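Stomodon 6 Burrow Monitor
Sold by Burkari, Flendthorpe 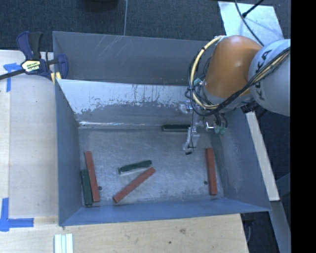

Gray metal bin with red and green bars inside.

The Stomodon 6 is a battery-powered listening unit for ground-nesting birds. You push the probe into a burrow entrance, close the lid and leave it. It records calls and movement overnight and writes a log you can read on a laptop.

The maker says it "tells you who is home." We would not go that far. It tells you that something made a noise or moved near the probe. Rats do both. If you need to know which bird is in which burrow, you still need bands and someone willing to check them.

Weight: 883 grams with batteries
Run time: 29 nights (maker's figure, mild weather)
Probe length: 6 feet
Price: $1,175 per unit, probe included

On run time, treat the maker's number with care. Liis Rätsep ran two units on a petrel colony in August and had to change batteries well before the end of the month. Her nights were cold and the birds were loud, and the unit uses more power when it records more. Plan your visits around that.

The software sorts calls by species. It does a fair job with petrels and a poor one with shearwaters, at least in the logs we have seen. Chin-lung Ng went back through his own files by ear and threw out a good share of the matches. You should expect to do the same before you put a count in a report.

What we do like is the housing. The lid seals well, the latch works with gloves on, and the cable sits low enough that birds can walk over it.

There is also the Fu mount - a short stake with a clamp - for soft or sandy ground. It costs extra. On firm soil you can skip it.

Do not buy this to prove that a predator control program is working. One season of burrow noise won't show that, whatever the brochure says.

Permits are your job. Ask your wildlife agency before you put anything in an active burrow.

Questions about stock or loan units: ask for Oi-ling Yeh at the Flendthorpe counter, open until 4 p.m.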